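The Brown Table: A Small Gallery

Posted 2026-08-15 in Rooms & Furniture

I've been promising to put the table up here for ages, so welcome to its very own page!

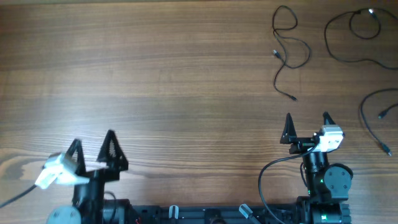

It came from Pruvgate, a secondhand furniture place out in Punard, and I paid $154 for it, which I still think was a steal. I'd gone in for a lamp. I did not come home with a lamp. The table was at the back with a stack of dining chairs on top of it, and all I could really see was one strip of wood between the chair legs — but that strip had such nice long grain in it that I asked them to clear the whole thing off so I could have a proper look. They were very patient with me.

The drive home is roughly 90 minutes and I spent all of it worrying about the doorway. (It fit. I had to take the door off its hinges, and then it took me most of the evening to get the door back on, but it fit.)

The color

People always ask what color I'd call it, and the best I can do is medium brown. It isn't that orangey brown you get on old kitchen cabinets, and it isn't the very dark stuff that shows every crumb either. I had a swatch card from the paint store and held it up next to the table for far too long, and nothing on the card was right, so medium brown it is. It goes with pretty much everything I own, including the green curtains, which don't go with anything else in the house.

The grain

My favorite part! The lines run the long way, left to right when you're standing at it, and there are darker streaks with lighter bands in between. I've had plenty of phone calls at this table where I ended up following one streak along with my finger and had to ask the other person to repeat themselves. If you're shopping for an old table, get down low and look across the top before you look straight down at it. You'll see dents and ripples that way that you'd never spot from above.

The finish

I get more questions about this than anything else, so I'll try to be useful. I cleaned the top with warm water and a tiny bit of dish soap, wiped it down, and let it dry overnight. Then I used Brelier furniture oil, which I'd bought for a bench and never opened. Two thin coats, with a cotton rag, going along the grain. I left it alone for 10 days before I put anything heavy on it. The can said I could have started sooner, but I was going to be away that week anyway.

It did come up a little shinier than I wanted. Light catches the wood and you get a soft pale patch, and if you're sitting in the wrong seat it's right where you're trying to read. I thought about rubbing it back with something very fine to dull it down, and I've even bought the pads, but they're in the drawer with the packet still sealed. I've kind of gotten used to it now.

The room

The table lives in the back room, the one I used to call the office and now mostly call the table room. Before this I had a folding thing from Uibo in there, and it did the job, but it wobbled whenever I typed and I had a piece of cardboard under one leg for years. The new one doesn't budge. I can lean on it with both elbows, which is how I do most of my thinking.

I did move it twice in the first month. First it was against the wall, and I hated having my back to the door. Then I tried it under the window, and the glare was terrible by mid-afternoon. Where it is now you can walk past both long sides if you turn a bit sideways at one end.

Looking after it

Very little! I dust it with a dry cloth when I remember, and I use a slightly damp one if something sticky has happened. No sprays. I tried a lemony polish once in a corner and it went smeary, so I had to clean that bit off and oil it again. Mugs get a coaster, at least when I'm the one drinking the coffee.

A couple of you wrote to ask what kind of wood it is, and I wish I could tell you. The tag at Pruvgate only said "table, brown," and the back of the tag was blank. If anyone can tell from the grain, please leave a comment, I'd love to know. I'm also still looking for a lamp, so send me those too — something with a heavy base, not too tall, and preferably not from a store that sells tables.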